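Keeping Nona Running: Setup and Care of a Small Gripper Cell
Final project report, Automation Workshop course
Kimie Ebihara, Rin Onishi and Wakana Yagi
Project advisor: Ourania Michailidis

1. How we came to this project

When our group picked topics in October, most of the class wanted to build something new, and we did think about that for a good long while. In the end we asked if we could take over Nona, the small two-finger gripper cell at the back of the Hullon lab, which had been handed down from one class to the next with very little written on paper. Our advisor was kind enough to say yes on the same afternoon, and she gave us the one folder that existed. It held a wiring sketch, a parts list with coffee on it, and a note from Miyuki Higuchi, who looked after the cell before us, saying "check the left pad first." We came to value that note a great deal.

Our goal was to set the cell up from bare panels, write down every step, and leave behind a care routine that a new student could follow without one of us standing there.

2. The cell

Nona works inside a low box of gray panels. The floor panel is the work surface, and the side panels keep parts from wandering off (they did wander, before we fixed the left one properly). The arm comes in from above and carries a gripper with two metal fingers. For our check task we used a red board with cutouts of many shapes and a long purple block with a square cross-section. The task is an old one that everybody remembers from childhood, and we liked it for that, but it is also a strict test. If the fingers are a little out of line, the block tilts, and a tilted block is easy to see next to a flat board.

3. Setting up the fingers

The fingers took up most of our first weeks. Each one is held by its own bracket, and the brackets can be put on slightly turned without anything feeling wrong in the hand. We did this twice. The second time it was Rin who noticed, after we had already spent an evening blaming the software.

The order we settled on is the following. Switch off the cell and hang the tag on the switch. Loosen the bolts on both fingers, but leave them in. Close the fingers by hand on the block, with the top of the block level with the pads. Tighten the left finger first, then the right, going back and forth in small turns. Open, close, and look again from the side before putting power back on.

The pad on the left finger deserves its own paragraph. It is dark rubber, and it picks up dust from the foam board faster than we expected. A dusty pad lets the block slide down while the arm is moving, and we lost a whole session to that before we remembered Miyuki's note. Now we wipe it with a damp cloth at the start of each session and let it dry fully.
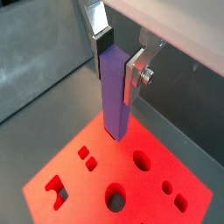
Figure 1. The block gripped above the board, with the dark pad on the left finger and the socket-head bolt on the right.

We also changed how hard the gripper closes. The controller takes a number for this, and the old setting was 2000, which left marks on the block. Wakana went down in steps and we stayed at 800. With a clean pad that was enough for our block, and the marks stopped appearing. Anyone using a heavier part should start over with this step and not trust our number.

4. Placing the board and teaching the positions

The board is only laid on the floor panel. We talked for a long time about screwing it down, and Kimie even drew a nice clamp for it, but we wanted to be able to turn the board between runs, so that the arm would have to come at the cutouts from different sides. The price is that the board's position has to be checked every time it is touched.
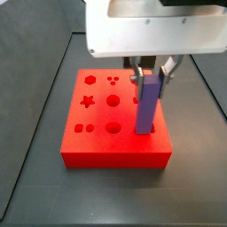 For each turn of the board we taught a hover position first, with the lower end of the block over the board, and saved it before going any lower. This habit came from a bad morning when we taught the low position directly and bumped the board out of place, so that everything we had saved before lunch was useless. The hover position costs a few minutes and has paid us back many times over.

While the arm holds still at the hover, one person looks from the front and one from the side to see if the block is leaning. A small lean can be taken out by turning the wrist. If the lean comes back on the next grip, the wrist is not at fault, and the fingers need to be done again as in section 3.
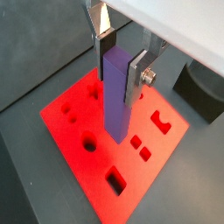
Figure 2. Hover check, with the lower end of the block a short distance above the board.

5. Care routine

Start of session: wipe the pads, look over the bolts on both fingers, brush foam crumbs from the floor panel, run the arm once with nothing in the gripper.

After 24 runs: check both fingers against the block with the power off, and put a wrench on the finger bolts.

End of session: open the fingers, move the arm to its rest position, write the run counter in the log along with anything odd, even if it seems silly.

The run counter stood at 1859 when we closed the log for this report.

6. Repairs

We had one real repair. The cable for the gripper had been rubbing on the edge of a side panel, and one afternoon the gripper opened and closed when it pleased. We found the worn spot by moving the cable slowly with the motors off and watching the signal light. The new cable came from Furukawa, our parts shop across the river, and we gave it a longer loop and a soft sleeve where it passes the panel. The fault has not come back.

7. What is left for the next group

The clamp drawing is in the folder, and we would love to see somebody make it. The Kilurach script, which we used for saving positions, still forgets the wrist angle if the cell is switched off in the middle of teaching, so please save often. There is also one spare pad in the top drawer, and a second should be ordered before that one is used.

We thank Ourania Michailidis for her patience with our many evening messages, and Miyuki Higuchi, who came back to the lab twice to show us things she could easily have let us find out for ourselves.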